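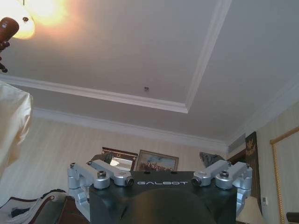 Tray ceiling and crown molding with the light on

Stodia Home Forum > Paint and Trim > Would you put color in a tray ceiling, or leave it all white?

mossygate_hywel
Thursday, June 2, 2022

Hello everyone, and thank you in advance for reading, as I do tend to go on. My wife and I have been in our house in Orudier for long enough now that we've stopped blaming the previous owners for things, and this summer we've finally decided to do something with the big room. Everything overhead is white. The ceiling is white, the tray trim is white, the crown is white, and the walls are a cream that I used to find cheerful and now find a bit like living inside a bowl of oatmeal (no offense to anybody with cream walls, they were very nice in the listing).

My wife would like color in the inner part of the tray. She has a chip from Vorby called Harbor Mist that she has been carrying around in her purse, and she holds it up in restaurants. I'm more timid. I worry the ceiling will feel lower, and I worry that once it's up there I'll be the one on the ladder putting it back. We have 2,079 square feet altogether and this room is the one we're in all day long, so I'd hate to get it wrong.

So my questions are whether you'd do the tray, whether you'd use flat or something with a bit of shine, and whether I'm foolish to want to do it myself. I'm 7 years retired and fairly steady on my feet.

Hywel Maddocks

penny_in_primer
Oh, do it! Please do it! I did ours in a soft gray blue and I lie on the couch and look at it like it's television. People worry so much about ceilings getting "lower" and I think that only happens when you take a dark color right down to the walls. If you keep it inside the trim, the white band all the way around makes a kind of picture mat and your eye goes up into it. Your wife sounds like my sort of person, by the way. I have carried chips to a wedding.

Flat for the tray, satin for the trim. That's what I'd do and what I did.

J_Kivi
Good evening Hywel. I'm going to be the grump, so forgive me. I painted houses for a living until my shoulder had other ideas, and I've been asked to paint over more colored trays than I was ever asked to create. They are lovely for a year. Then somebody changes the sofa, and the blue is wrong, and you have a cut line along every side that has to be covered and then covered again.

My advice is to leave the tray white and change the walls. You've told us yourself it's the oatmeal that bothers you. Take the walls to something with a little green or gray in it, and the white above will wake up by itself. Do that first, live with it through the fall, and if your wife still has the chip in her purse, then talk about the tray.

Justinas Kivi

penny_in_primer
Justinas, I love you but you say this on every thread. Mine has been up through two sofas!

J_Kivi
And I'm glad for you, Penny, and I mean that. You also picked a color so pale that my wife thought it was a shadow.

mossygate_hywel
Well, you two have given us plenty to talk about over dinner. I read Justinas's post out loud and my wife said "he's right about the walls and wrong about the ceiling," so there you have her side of it.

I should have said something about the light, as I think it matters more than I'd understood. The bulbs we have up there are very warm, nearly orange in the evening, and they throw a yellow glow on the white paint right beside them. I took the chip up the ladder last night and held it next to the fixture, and Harbor Mist turned into something like weak pea soup. In the morning by the window it was the prettiest thing you ever saw. So I don't know which color I'd be buying, if that makes sense.

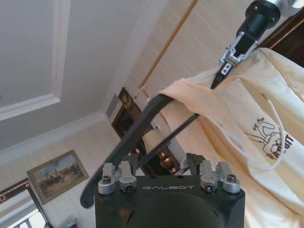

I did wonder about changing the bulbs before I change anything else, seeing that it's the cheapest thing on the list. My brother-in-law swears by the cooler white ones, but his kitchen feels like a dentist's office to me, and I wouldn't want to sit and read in it. Is there something in the middle? The man at the hardware store was very kind, but he wanted to sell me a dimmer, and I came home with a dimmer, and it's in the drawer with the other dimmer.

the_other_darlene
Bulbs first, definitely. Look for 3000K on the box, or go to 3500K if you want it a touch crisper. Anything marked 2700K or under is going to push your blues toward green, exactly as you saw. And whatever you choose, put the same one in every fixture in that room, because a mix will drive you up the wall once you notice it. (I noticed it at a Christmas party at my own house and couldn't think about anything else.)

Then paint your sample on a big piece of foam board and tape that up inside the tray. The chip is too small. Leave it there for several days and look at it at breakfast and again at night.

I'm with Penny on color, for what it's worth, and with Justinas on the walls. There's no law against doing both.

J_Kivi
Darlene is right about the board. I'd add that you should give it two coats, as one coat will lie to you. On the sheen question, please use dead flat up there. A ceiling catches light from the side, and any shine at all will show every roller lap and every old patch. The trim can take satin, or semi-gloss if you like to dust.

And go carefully around that little round fixture in your photo. If it's a sprinkler head, you don't want a drop of paint on it, and if it's some sort of sensor, you don't either. Bag it, tape the bag, and take the bag off the same day.

rollerface
Adding my bit on doing it yourself: I did mine with the ceiling at 9 feet and it was my neck that gave out before my legs did. Rent a small rolling scaffold for the weekend instead of going up and down a stepladder. It's the cut-in that takes forever, especially where the trim turns a corner, and you want both elbows at a comfortable height. I used a Plattner angled brush and liked it very much, though I know some folks find the handle too fat.

J_Kivi
I am some folks. It's like holding a potato.

rollerface
Ha! I have big hands, so maybe that's the trick to it. Hywel, try one in the store before you buy.

mossygate_hywel
Small hands here, so I'll be careful with the potato.

Thank you all, this has been such a help. We've settled on new bulbs this weekend, then a board in the tray with Harbor Mist on one half and a grayer one on the other, then the walls. My wife has already crossed out "maybe" next to the tray on our list and written "yes" in pen, so Justinas, I'm afraid you may have lost that one, but you won the walls and she says to tell you so.

One more thing while I have your ears. The crown has a hairline gap along the top of one wall that comes and goes with the seasons. Do I caulk that before the primer or after?

penny_in_primer
After the primer, before the finish coat. The caulk grips better and you can see the gaps so much more clearly once everything is one flat white. Get the stretchy kind, it's a little more money. And tell your wife I said hooray!

J_Kivi
Agreed with Penny on all of it, including the hooray. Do the caulk in winter if you can stand to wait, when the gap is at its widest. Otherwise use the stretchy stuff now and touch it up in January.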